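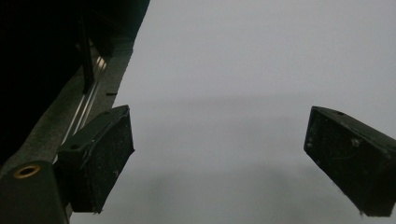
Roxana Ayala would like it known that she has wiped down the same counter for 20 years and has never once been thanked by it. Her remark, left on a feedback card in July, is now taped above the sample bench at Telmont, the surfaces firm that today announces Kistuvwood Pale, a plain gray worktop for kitchens, laundry rooms and the bit of hallway where the mail goes to die.

The new top has no veining, no sparkle and no name suggesting an Italian coast. It is flat and it is gray. Telmont tested 33 shades before settling on this one, and product lead Yichen Shao admits that visitors to the showroom have trouble telling most of them apart.

"We can tell them apart," Shao said. "We have also been looking at gray for a very long time."

Crumbs show up on it. So does dust, coffee and whatever was on the bottom of the shopping bag. Telmont considers this a feature, and Endang Hartono, who runs the home trial program, reports that over 155 households agreed, some of them after a few days of sulking. Several trial users asked for a darker version that would hide things. They were sent a cloth.

Kistuvwood Pale ships in two depths and can be trimmed at the store - bring your measurements, and please measure twice. Sample squares are free to the first 200 people who ask. Returns of sample squares are not needed, or wanted.

Orders open January 25, 2025, at Telmont showrooms.

Press contact: Qianru Lu, Telmont press desk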